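Ellery Desk & Workspace Forum › Surfaces and finishes
Laminate or oiled timber for a shared desk?
Posted by a_soliman, 10 Oct 2025
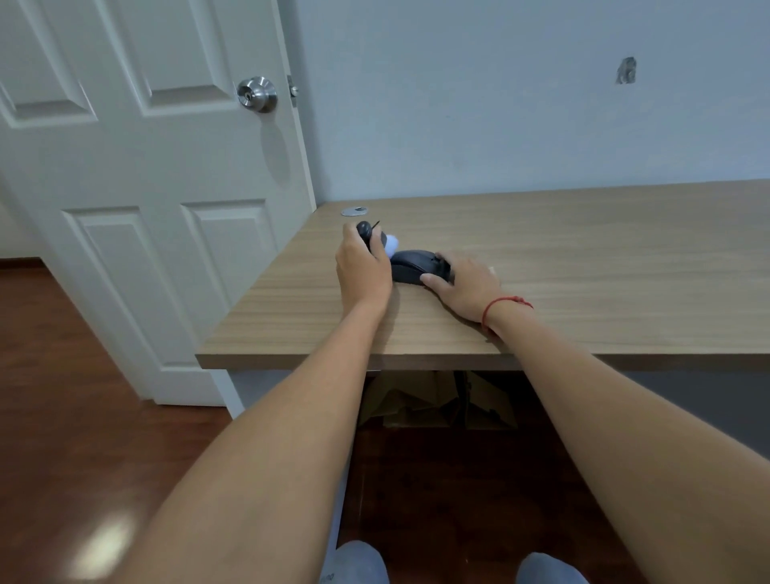 We are replacing the tops on the shared desks at the Cadlow office and I have two quotes. Laminate comes to $2,093 for the lot, oiled ash to $2,536. Both include edging and delivery. The desks get eight hours of use a day and are wiped down each evening with a neutral cleaner. My main concern is wear where the forearms and the mouse sit, as our old painted tops went through to the board there. A light wood-grain laminate with the streaks running lengthwise, like the one under the mouse in my photo, is the colour I would match either way. Has anyone run both for more than a couple of years?

radwa_b
Laminate. We have had it at Florstead for 7 years. Slight loss of sheen in the mouse area, no wear through the pattern. Check the edging, though — ours was glued badly and lifted at two corners.

M. Fahmy
I disagree. Once laminate chips you can't repair it properly. Filler always shows. Oiled ash can be sanded and re-oiled in an afternoon, and the price gap is small over the life of the desk.

radwa_b
Only if somebody does the re-oiling. On shared desks it gets skipped, then you have grey patches and cup rings. Sanding also means clearing the room.

tazi_ag
Mouse tracking is worth testing. Gloss laminate gave us jumpy cursors on older optical mice. Matte was fine. Ask for a sample piece and try it before you order.

M. Fahmy
Agreed on matte. I still wouldn't buy laminate with a square front edge. It digs into the forearm and that is where it chips first.

a_soliman
Thanks. Clillach can do a rounded front edge in matte laminate for $2,283, still under the ash. I have asked them for a sample and for the glue they use on the edging. Install would be December.

6 replies · 2 shares
This site uses cookies to keep you signed in. Accept | Manage settings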